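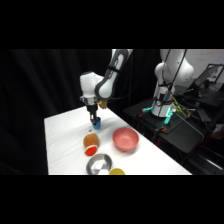 白い布の上の青いカップ、茶色い果物形の小物、ピンクのボウル

Gavoten 卓上小物目録
README 兼データカード

概要

Gavotenは、食卓まわりの小さな物と、それを布の上に並べた配置を記録した目録です。カップ、ボウル、皿、ふた、果物や野菜の形をした小物などを収めています。収録は物品項目が990件、配置記録が3,420件です。物品項目は物そのものの色、形、表面、状態を書いたもので、配置記録は、ある時点で何がどこにあり、隣に何があったかを書いたものです。

配布物に含まれるのは表形式のテキスト、語彙集、記入手引きです。記述の言語は日本語で、色名と形状名には英語とフランス語の対訳があります。

想定する利用は、物の呼び方の調査、配置を表す文の分析、小物の整理台帳のひな形としての利用です。商品の鑑定や値付けには使えません。製造元の欄はありますが、大半が空欄です。

ファイル構成

items.tsv
物品項目。一行が一つの物に対応します。

layouts.tsv
配置記録。一行が一つの配置に対応します。

relations.tsv
配置記録の中の位置関係。「AはBの右」のような組を一行ずつ収めています。

vocab_color.tsv
色名の語彙と対訳。

vocab_shape.tsv
形状名の語彙と対訳。

vocab_surface.tsv
表面と光沢の語彙。対訳は未整備です。

guide_ja.txt
記入手引き。下の「書き方の決まり」はここからの抜粋です。

changes.txt
変更履歴。

文字コードはUTF-8、改行はLFです。タブ区切りで、値の中にタブは入りません。空欄は「未記入」、ハイフン一つは「該当なし」を表します。この二つは集計のときに混ざりやすいので注意してください。

物品の分類

物品項目は8つの大分類に分かれています。

カップ類
取っ手の有無を問いません。背の低い筒形のものもここに入れます。計量用のものは「計量器」に入ります。

ボウル・鉢
口が広く、深さのあるもの。深さが口径に比べてかなり小さいものは皿に回します。境目の例は手引きの付録にあります。

皿
平皿、小皿、仕切り皿。

食品形の小物
果物、野菜、パン、菓子などの形をした物。素材は布、樹脂、木などさまざまです。本物の食品は目録全体で扱いません。

ふた・栓
単独で置かれているもの。容器に付いているときは容器側の項目に書き、独立した項目を立てません。

カトラリー
スプーン、フォーク、箸、トング。

計量器
計量カップ、計量スプーン、砂時計。

その他
上のどれにも決められないもの。小さくて透明な物は形が読み取りにくく、ここに入ることが多くなります。あとから分類が決まった場合は項目番号を変えずに分類だけを移します。

items.tsvの列

item_id
項目番号。gの後に数字が続きます。欠番があります。欠番は重複していた項目を統合した跡で、再利用しません。

class
大分類。

name_free
記入者が最初に付けた呼び名。直していません。「青カップ」「あおい湯のみ」「短いコップ」のように、同じような物に別の名が付いていることがあります。

name_norm
整えた呼び名。集計にはこちらを使ってください。

color_main
主な色。一語。

color_sub
二番目の色。複数のときは読点で区切ります。

shape
形状名。

surface
表面。つや、つや消し、毛羽、ざらつき、透明、半透明などから選びます。複数可。

likeness
何に似せた物か。食品形の小物だけが使います。確度を示す記号を後ろに付けます。無印は確か、「?」はそう見えるが決め手がないもの、「??」は候補が複数あるものです。

material
素材。手に取って確かめた場合だけ書きます。見た目からの推測は書きません。

maker
製造元。刻印やラベルを読めた場合だけ書きます。

condition
欠け、ひび、色落ち、毛羽立ちなど。

note
自由記述。

layouts.tsvの列

layout_id
配置番号。

ground
下に敷いた物。白布、生成り布、灰色布、敷物なしの4種です。

ground_state
布の状態。平ら、ゆるいしわ、深い折り目、のいずれか。

light
明るさ。明、中、暗。布の上の明るさを書く欄で、部屋全体の明るさは別の欄です。

room_light
部屋全体の明るさ。布の上が明るく部屋が暗い組み合わせは珍しくないため、二つの欄に分けました。

backdrop
背後にある物。幕、壁、棚、不明。幕の場合は色も書きます。

members
登場する物の項目番号。項目番号が決まっていない物は「u」と短い説明で書きます。

lifted
布や机から離れて持ち上がっている物。なければハイフン。

orientation
横倒し、逆さ、傾きのある物だけに書きます。

note
自由記述。

記入例

冒頭の写真をもとにした配置記録と物品項目を載せます。番号は見本用に抜いてあります。

配置記録
ground：白布
ground_state：ゆるいしわ
light：明
room_light：暗
backdrop：幕（黒）
members：青いカップ、果物形の小物、ピンクのボウル、u（小さく半透明で光る物）
lifted：青いカップ
orientation：果物形の小物＝横倒し、赤みのある端が左手前
note：uは透明な樹脂片またはボトルのふたの可能性。決めない。

物品項目（青いカップ）
class：カップ類
name_norm：青いカップ（小）
color_main：青
color_sub：-
shape：短い円筒
surface：つや
likeness：-
material：未記入
maker：未記入

物品項目（果物形の小物）
class：食品形の小物
name_norm：果物形の小物（茶）
color_main：茶
color_sub：赤橙
shape：丸
surface：毛羽
likeness：キウイ?
material：未記入
maker：未記入
note：一方の端が切り口のような赤橙色。

位置関係の行は次のようになります。

u、下かつやや手前、青いカップ
果物形の小物、手前、青いカップ
ピンクのボウル、右かつやや奥、果物形の小物

見本では「未記入」の語を入れていますが、実際のファイルでは空欄になっています。

書き方の決まり

色は、記入者が見たままの色名を一つ選びます。商品名としての色（「サクラ」「ネイビーミスト」など）は使いません。ピンクと薄い赤、青と紺のように迷う組は語彙集に色見本の番号があり、そこに近いほうを取ります。見本と見比べる場所は窓際の机に統一しました。

つやの有無は、光の当たる面に反射があるかどうかで見ます。光が弱くて判断できないときは空欄にします。

果物形の小物の呼び名は、最も話がこじれた箇所です。茶色くて毛羽のある丸い物は、キウイ、栗、ココナッツ、芋のどれにも呼ばれました。切り口のある物は切り口の色も手がかりになりますが、皮の印象と切り口の色が合わない物もあります。likenessには皮の印象を優先して書き、切り口の色はcolor_subに入れることにしました。初期の記録にはこの順序が逆のものが残っています。

半透明の小片は、名前を付けずに説明だけで書きます。「ふた」と書いてよいのは、ねじ山か縁の折り返しが見えたときです。

位置関係の「手前」「奥」「左」「右」は、記入者の側から見た向きです。物の正面は考えません。「上」は、別の物の上に載っている場合と、離れて上方にある場合の両方に使い、後者ではliftedの欄も埋めます。

布のしわは、物の輪郭が隠れるほどのものを「深い折り目」、それ以外を「ゆるいしわ」とします。机の端から垂れた部分のしわは見ません。

一つの配置に同じ物品項目は一度しか出ません。同じ形と色のカップを複数並べた記録では、それぞれに別の項目番号があります。底に貼った小さな札で見分けています。

作成の経過

もとは、Parowの貸し出し用の小物棚を整理するための台帳でした。棚には食器と食品形の小物が一緒に入っていて、借りる人によって呼び方が違い、返却時の照合に時間がかかっていました。Houda Ait Brahimが最初の表を作り、Kyung-hwa Banが色と形の語彙を整えました。配置記録を足したのはそのあとで、返却前の並びを文で残しておくと、足りない物が見つけやすかったためです。

Berradaの棚の分は5月に合流しました。こちらは分類がもっと粗く、ボウルと皿が一つにまとめられていたので、Ismail Bensaidが一点ずつ見直しています。Berrada由来の項目はnoteの先頭に「B」とあります。Bの付いた項目はname_freeが短く、「ボウル」だけで終わっているものが目立ちます。

対訳はフランス語をThibault Pruvost、英語をEssam El Idrissiが担当しました。日本語の「くすんだ」「渋い」にあたる語は一語に決めず、複数の訳を並べています。

記入は二人一組で行いました。一人が書き、もう一人が物を見ながら読み上げて確かめる方法です。意見が分かれた項目は二つの案をnoteに残し、name_normには後から確認した側の案を入れました。

小物の扱い

目録の利用だけなら読み飛ばしてかまいません。棚の現物を借りる場合の決まりです。

布製や毛羽のある小物は水洗いしません。ほこりは柔らかいブラシで落とします。毛羽が寝てしまった物はそのまま戻し、conditionに書いてください。

樹脂のカップとボウルは中性洗剤で洗い、伏せて乾かします。重ねてしまうときは間に薄紙を挟みます。色の濃いカップは細かい傷が目立つので、カトラリーと同じ箱には入れません。

白布は使うたびにたたまず、筒に巻いて棚の上段へ置きます。折り目が付いた布はアイロンをかけてから巻きます。灰色布は一枚しかないため、貸し出しの前に連絡をください。

透明な小片は白布の上で見失いやすいものです。返却時は布を持ち上げる前に、指で表面を一通りなでて確かめてください。袋に入れるときは色付きの袋を使います。

偏りと限界

収録物は二つの棚にあったものに限られます。鮮やかな単色の物が多く、柄物は少なめです。和食器はほとんどありません。箸はありますが箸置きがなく、茶わんもボウル・鉢に含まれています。

配置記録では白布が最も多く使われています。灰色布の記録は数が少なく、布の色による書き方の違いを比べるには足りません。敷物なしの記録はBerradaのものが中心で、記入者も偏っています。

呼び名には記入者の生活習慣が出ます。「コップ」と「カップ」の使い分けは人によって違い、整理後のname_normでは「カップ」に揃えましたが、name_freeの揺れはそのまま残しました。方言や家庭での呼び方を調べたい場合、記入者の出身地の情報がない点に注意してください。

寸法の列はありません。一度設けましたが、毛羽のある物と布製の物で測り方が揃わず、外しました。「小」「大」は同じ分類の中での比較です。カップの「大」がボウルの「小」より大きいとは限りません。

materialの空欄は全体に多く、特に食品形の小物で目立ちます。埋まっている行だけで素材の割合を出すと、確かめやすい木製品に寄った結果になります。

既知の問題

relations.tsvに、向きを逆にした同じ関係が二重に入っている箇所があります。「AはBの右」と「BはAの左」の両方がある場合は、どちらかを落として使ってください。

ボウルの中に別の物が入っている配置で、「中」とすべきところが「上」になっている記録があります。membersにボウル・鉢が含まれ、関係が「上」の行は読み直しを続けています。

Grestovの箱に入っていた計量スプーンは、一本ずつの項目と組の項目が混在しています。組の項目にはnoteに「組」とあります。

vocab_surface.tsvの「半透明」と「くもり」の境目が決まっていません。現在は「半透明」を広めに使っています。

変更の手順

新しい物を足すときは、先にname_freeだけを書いて仮の行を作り、語彙集で色と形を選んでから残りを埋めます。既存の項目と同じ物に見えたら、行を作る前にnoteと底の札を確認してください。

語彙を増やしたい場合は、既存の語で書けなかった物の項目番号を三つ以上添えて提案してください。一つの物のためだけの語は足していません。

name_freeの誤字は直さないでください。読めない場合はnoteに推定を書きます。

ファイルを直したら、changes.txtに項目番号、列名、前の値、新しい値を一行で書きます。理由は短くてかまいません。まとめて置き換えた場合も、対象の番号をすべて挙げます。

担当

全体とitems.tsv：Houda Ait Brahim
語彙集：Kyung-hwa Ban
layouts.tsvとrelations.tsv：Ismail Bensaid
フランス語対訳：Thibault Pruvost
英語対訳：Essam El Idrissi

現物の貸し出しはParowの窓口で受け付けています。Berradaの棚の物もParowで受け取れますが、取り寄せになります。返却時は、借りたときの一覧に項目番号で印を付けて物と一緒に渡してください。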